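Cómo preparar la mesa de referencia antes de pasar un turno a la célula automática

Esta guía es para los encargados de turno de Lastutier que van a trabajar con la célula Claneck por primera vez. La escribo después de dos meses con ella en la línea de surtido mixto, donde antes todo se separaba a mano. El español no es mi primera lengua, así que prefiero las frases cortas.

Antes de empezar

Hable con el equipo. En nuestra nave lo hicimos al revés: primero llegó la máquina y después la explicación, y durante varias semanas la gente pensó que se iban a perder puestos. Diga con claridad qué tareas cambian y cuáles se quedan igual. En nuestro caso, la célula toma y coloca los artículos sueltos, y las personas preparan las muestras, revisan los rechazos y deciden qué artículo nuevo entra en el catálogo. El catálogo tiene ahora casi 2.000 artículos.

Paso 1. Elija las muestras

Tome artículos del pedido real del día. Conviene mezclar formas y materiales, por ejemplo metal, cartón y plástico transparente. El plástico transparente es el más difícil para el sistema, y por eso no debe faltar.

Paso 2. Coloque los artículos

Ponga las muestras acostadas sobre la tela, en una fila y con espacio entre una y otra. No hace falta medir. Deje libre la parte de la mesa que está más cerca de usted.

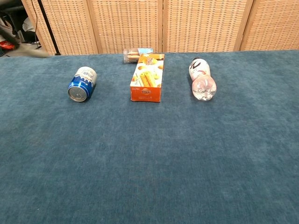
Vibeke Blöndal pidió que se añadiera en este punto una advertencia: en su turno, quien prepara la mesa termina siendo siempre la misma persona, y a ella le parece que así el trabajo nuevo se vuelve tan monótono como el antiguo. Propone rotar cada dos horas y apuntarlo en el cuadro de turnos, no dejarlo a la buena voluntad.

Estoy de acuerdo, y desde mayo lo hacemos así. El que sale de la mesa pasa a rechazos, y el que estaba en rechazos va a expedición.

Paso 3. Registre las muestras

En la pantalla de Lendov abra "Nueva referencia" y escriba el código de cada artículo. Si un artículo tiene dos envases distintos, regístrelo dos veces. Guarde antes de cambiar de pestaña, porque el programa no avisa y los datos se pierden.

Paso 4. Revise los rechazos

El primer sábado tuvimos 47 rechazos en un solo turno. La mayor parte venía de botellas con la etiqueta mal registrada. Corrija primero el registro y solo después llame al servicio técnico de Lindgren.

Los rechazos no se usan para evaluar a las personas. Esto lo acordamos por escrito con Alaric Mbeki y está en el tablón, al lado de la máquina de café. Si en su nave no existe un acuerdo parecido, pídalo antes de poner en marcha la célula.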